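Por qué se arruga la ropa (y por qué la plancha la alisa)

Ciencia en casa. Texto: Rosalía Paredes. Para lectores de 9 a 12 años.
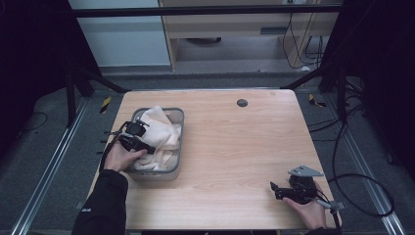 Una arruga es un doblez que se ha quedado fijo en una tela. Para entender cómo se forma hay que mirar la tela a tres escalas: el tejido, el hilo y la fibra. Al final del texto hay un experimento que se puede hacer en casa con un adulto y un glosario con las palabras difíciles.

1. De qué está hecha una tela

Casi todas las telas se fabrican con hilos. En un tejido plano, como el de una sábana, hay dos grupos de hilos. Los que van a lo largo se llaman urdimbre. Los que cruzan de lado a lado se llaman trama. Cada hilo de la trama pasa por encima de un hilo de la urdimbre, por debajo del siguiente, y así hasta el otro borde.

En un tejido de punto, como el de una camiseta o un jersey, los hilos forman pequeños bucles enganchados unos con otros. Los bucles pueden estirarse y volver a su sitio. Por eso una camiseta de algodón suele arrugarse menos que una camisa de algodón, aunque el material sea el mismo.

Si se deshace un hilo con los dedos aparecen las fibras. Una fibra es un pelo muy fino. Un hilo contiene muchas fibras retorcidas juntas, y la torsión impide que se separen.

2. De dónde salen las fibras

Las fibras se clasifican según su origen.

Fibras vegetales. El algodón crece alrededor de las semillas de una planta. El lino se obtiene del tallo de otra. Las dos están formadas sobre todo por una sustancia llamada celulosa.

Fibras animales. La lana viene del pelo de la oveja y está hecha de queratina, una proteína que también forma las uñas y el cabello humano. La seda la produce el gusano de seda cuando fabrica su capullo.

Fibras sintéticas. El poliéster y el nailon se fabrican a partir de productos derivados, en general, del petróleo. El material se funde o se disuelve y se empuja a través de agujeros diminutos, de los que sale en forma de filamento.

3. Qué pasa dentro de la fibra

Todas las fibras anteriores tienen algo en común: están hechas de moléculas muy largas llamadas polímeros. Un polímero es una cadena de piezas pequeñas unidas una detrás de otra. Se puede imaginar como un collar de cuentas muy largo y muy flexible.

En el algodón, las cadenas de celulosa están colocadas unas junto a otras. Entre cadenas vecinas existe una atracción débil llamada puente de hidrógeno. Un solo puente se rompe con facilidad, pero en una fibra hay una cantidad enorme y entre todos mantienen la forma.

Cuando la tela se dobla, las cadenas que quedan en la parte exterior del doblez se estiran y las de la parte interior se comprimen. Algunos puentes se rompen y las cadenas se deslizan un poco. Después se forman puentes nuevos en la posición nueva. Al soltar la tela, esos puentes sujetan las cadenas donde están y el doblez no desaparece del todo. Eso es la arruga.

4. El papel del agua

El agua es una molécula pequeña y entra bien en la celulosa. Una vez dentro, se coloca entre las cadenas y ocupa el lugar de muchos puentes. Las cadenas pueden entonces moverse con más libertad. Cuando el agua se evapora, los puentes vuelven a formarse entre las cadenas, y lo hacen en la postura que la tela tenga en ese momento.

De aquí se deduce una regla práctica. Si una camisa de algodón se seca hecha una bola, las arrugas quedan fijadas. Si se seca colgada y estirada, quedan menos. La tela conserva la forma en la que se secó.

También explica por qué se arruga la ropa al llevarla puesta. El cuerpo desprende calor y humedad. En la parte de atrás de las rodillas y en el interior de los codos la tela está caliente, algo húmeda y doblada durante mucho tiempo. Son buenas condiciones para que se forme una arruga.

5. El papel del calor

El calor es movimiento. A más temperatura, más se agitan las moléculas. Cuando la agitación es suficiente, las cadenas de polímero dejan de estar bloqueadas y pueden cambiar de posición sin que la fibra se funda.

La temperatura a la que ocurre este cambio se llama temperatura de transición vítrea. Por debajo de ella, las zonas desordenadas del material se comportan como un sólido rígido. Por encima, se comportan de forma más blanda y flexible. Cada fibra tiene la suya, y en el algodón y la lana el agua la hace bajar. El poliéster absorbe muy poca agua, así que la humedad le afecta menos y una camisa de poliéster sale de la lavadora con menos arrugas que una de algodón.

6. Cómo funciona la plancha

La plancha combina tres acciones.

Primera: calienta la fibra y aumenta el movimiento de las cadenas.

Segunda: si tiene vapor, introduce agua entre las cadenas y debilita los puentes de hidrógeno.

Tercera: su peso y el empuje de la mano mantienen la tela plana mientras se enfría y se seca.

El último paso es el que más se olvida. Una camisa recién planchada todavía está caliente y puede contener algo de humedad. Si se dobla en ese momento, se arruga otra vez. Conviene colgarla unos minutos antes de guardarla.

La temperatura debe elegirse según la fibra. En la etiqueta de la prenda hay un dibujo de una plancha con puntos dentro. Un punto indica temperatura baja, dos puntos indican temperatura media y tres puntos indican temperatura alta. Una plancha tachada indica que la prenda no se plancha. El lino y el algodón suelen admitir tres puntos. El nailon suele llevar uno, porque se ablanda y puede quedar pegado a la plancha.

7. Telas que se arrugan poco

Hay varias maneras de fabricar una tela que resista las arrugas. La más sencilla es mezclar fibras, por ejemplo algodón con poliéster. Otra es usar un tejido de punto.

Una tercera es química. El tejido de algodón se trata con una sustancia que crea uniones fuertes entre las cadenas de celulosa. Esas uniones no se rompen con el agua ni con los dobleces normales. La tela tiende a volver a la forma que tenía durante el tratamiento. A cambio pierde algo de resistencia y puede rasgarse antes.

La lana no necesita tratamiento. Sus fibras están rizadas de manera natural y actúan como muelles. Un jersey arrugado que se cuelga una noche en un cuarto de baño con vapor suele recuperar buena parte de su forma.

8. Experimento: tres trapos

Este experimento lo preparó Myfanwy Dafis para los alumnos del taller de ciencias de Lomeddale. Se necesita la ayuda de un adulto en el último paso.

Material: tres trozos iguales de tela de algodón, agua, tres gomas elásticas, una plancha, lápiz y cuaderno.

Paso 1. Dejar seco el primer trozo. Hacer con él una bola apretada y sujetarla con una goma.

Paso 2. Mojar el segundo trozo, escurrirlo, hacer una bola igual y sujetarla con otra goma.

Paso 3. Mojar el tercer trozo, escurrirlo y colgarlo bien estirado. La tercera goma queda de reserva.

Paso 4. Esperar hasta que todo esté seco. La bola mojada tarda más que el trozo colgado. Si se empieza el viernes por la tarde, lo normal es poder abrirla el domingo.

Paso 5. Quitar las gomas, extender los tres trozos sobre una mesa y comparar. Dibujar en el cuaderno las arrugas de cada uno.

Paso 6. El adulto plancha la mitad de cada trozo. Comparar la mitad planchada con la otra mitad.

Antes de empezar, escribe qué trozo crees que tendrá las arrugas más marcadas y explica el motivo con lo que has leído en el apartado 4. Después puedes repetir la prueba con tela de poliéster y anotar las diferencias.

Glosario

Celulosa: sustancia que forma las paredes de las células de las plantas.

Fibra: pelo fino con el que se hacen los hilos.

Polímero: molécula muy larga formada por muchas piezas pequeñas unidas.

Puente de hidrógeno: atracción débil entre moléculas cercanas.

Trama: hilos que cruzan la tela de lado a lado.

Transición vítrea: cambio de un material de rígido a flexible al calentarse.

Urdimbre: hilos que recorren la tela a lo largo.

Siguiente ficha: Por qué encoge un jersey de lana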